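From: Gemma Marino
To: narnside-household list
Subject: Re: [narnside] The white shelf, again

On Friday Guido Ruggiero wrote:
> Could whoever is in charge of the white cubby shelf in the
> small room please decide what it is for? I went in looking
> for the tape measure and came out with three glue sticks and
> a grudge. I thought we had settled this in October.

Guido, we did settle it in October. We settled that I would deal with it, and then I went home and dealt with my gutters.

I have now made a start. The rule is one kind of thing to a cubby, and anything smaller than a fist lives in a basket. I'm fond of the red plastic one with the open-grid sides, mainly for its handle. You can carry it to the shelf and put things away as you go, in place of the old system (armfuls, swearing). 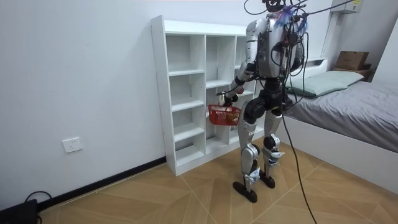 Tiziana Villa wrote back before I had even finished this, to say that mesh baskets are fine until somebody puts pencils in them, and that she would like it recorded that she favors solid bins. Recorded. Pencils can go in a mug.

On to the pin holes. The side panels and dividers have little round ones, and Renzo Pagano has asked twice whether we could fit extra shelves. I wrote to Vandmont, where we bought the thing, and they quoted me 120 dollars for a set of inserts, plus shipping. The shelf itself cost 100. I have decided we like tall cubbies.

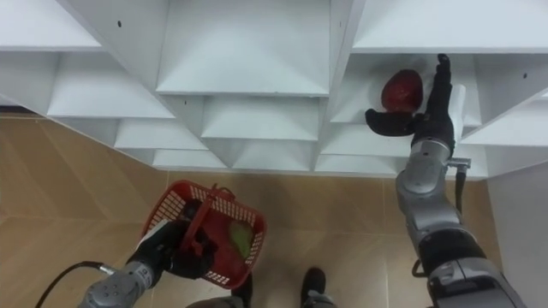 Which leaves the question of who gets what. My proposal is heavy things low, paper at eye level, and the top row for whatever we use every week. The bottom row is not for shoes. I know it looks like it is for shoes. Please also leave the floor in front of it clear, as I would like to be able to reach the lower cubbies without moving somebody's bicycle pump.

Guido, your tape measure was behind the glue sticks. It is now in a cubby with the other measuring things, meaning one ruler.

Ginevra, can you bring the labels from the Lombardi order? The plain ones, please. The ones with the ducks won't stick to anything except me.

Gemma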